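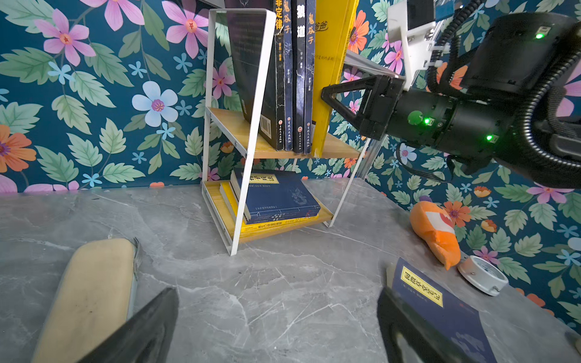

Forum: Home Arms > Collecting demos

bristo_bench
Up to 300 demos on the book shelving task now and my policy still grabs air half the time. I'm teleoperating every one, 60 a night, and my favourite colour is no longer teal - that floral wallpaper is in my dreams. The big dark book leaning on the white frame at the left end of the top shelf is the one I'm worried about. Do I keep the leaners in, or straighten everything before I hit record?

Geddes
Keep them! Mine only ever saw upright spines and it fell to bits the first time a book tipped over. I did 625 in the end, and the messy ones helped most.

sululard
Disagree, sorry. Get one tidy layout working first, then mess it up. Mixing it all in at 300 just gives you mush.

Geddes
Mush is a labelling problem, mate. Tag the layouts and split them later.

Jae-hoon Noh
How many do you bin? I chuck any run where I hesitate over the grasp - 5 last night.

bristo_bench
None so far... which might be my answer. Going back through them tonight, leaners stay for now.

sululard
Fair enough. Post the success rate either way.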